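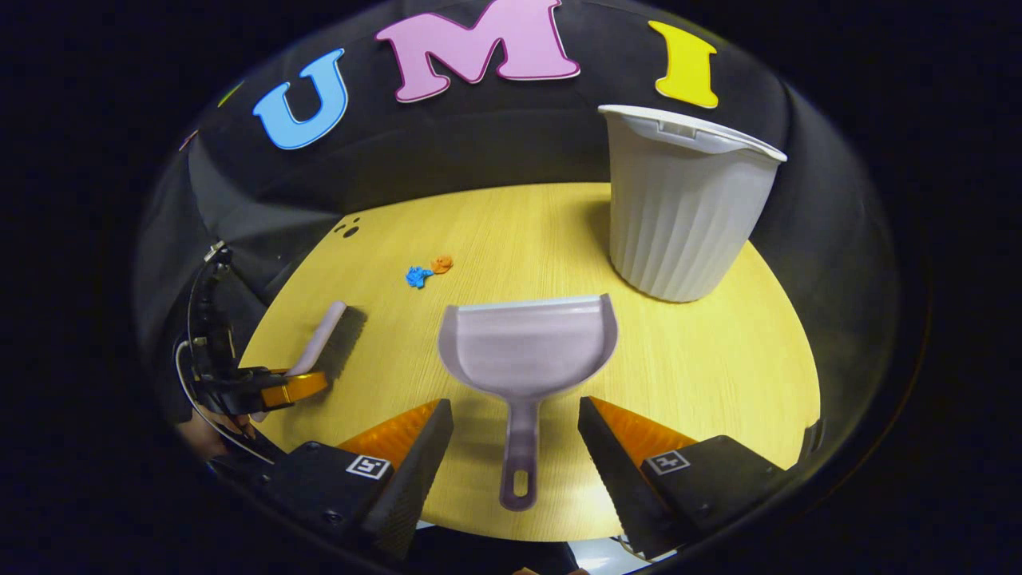
In praise of the small dustpan

I have a theory that you can tell how a household is getting on by where it keeps its dustpan. If it lives at the back of the cupboard under the stairs, behind the hoover and the tent, then every crumb in the house has to wait until there are enough crumbs to make the trip worthwhile. If it hangs on a hook by the table, the crumbs don't stand a chance.

Ours hangs on a hook now. It took me years to get there, and I'd like to save you the bother.

A crumpled scrap of blue paper, a crumpled scrap of orange paper, a round table, a pale plastic dustpan and a white ribbed bin. It hardly counts as mess, does it? You could pick both bits up between finger and thumb and be done. And yet I would bet good money that in most homes those two scraps would still be there at bedtime, and would have been joined by a pen lid and half a rice cake. I know this from my own table, where small rubbish used to breed.

The trouble with small rubbish is that it never seems worth getting up for. A spilt bowl of cereal gets dealt with at once, everybody leaps about, somebody fetches a cloth. Two scraps of paper get looked at. They get moved to one side so you can put your plate down (I have done this, more than once in the same day, with the same scrap). My friend Solange Rezende calls it "giving the rubbish a tour of the house", and I have to say she's got me bang to rights.

So, the bin. People are funny about bins. We had a very smart one from Rathjen with a pedal and a soft-closing lid, and it stood in the corner of the kitchen looking expensive while the paper piled up in the other room. Then I bought a plain open wastebasket for next to nothing and started putting it on the table whenever the craft things came out. Yes, on the table! My mother would have had a fit. But a bin at elbow height gets used, and a bin across the room gets aimed at, and we are not a family with good aim. When we've finished it goes back on the floor and the table gets a wipe.

I feel the same about dustpans with a proper handle and a hole in the end of it. That hole is the cleverest part of the whole thing. It means the pan can hang up where you can see it, and seeing it is most of the battle. I once had a Grakell set where the brush clipped inside the pan, very neat, and it lived in a drawer for 2 years because it had nowhere else to go. I gave it to the school fair in the end and I hope somebody loves it.

I'm told there are people who use a little battery hoover for this sort of job. Good luck to them. By the time I've found the charger for ours I could have swept the table, the windowsill and the dog.

What I would say, if you've got children, is don't keep the dustpan for yourself. A small one is just the right size for them and they like the scooping bit far more than we do. Mine argue over whose turn it is, and on a Wednesday after art club I am very happy to let them argue.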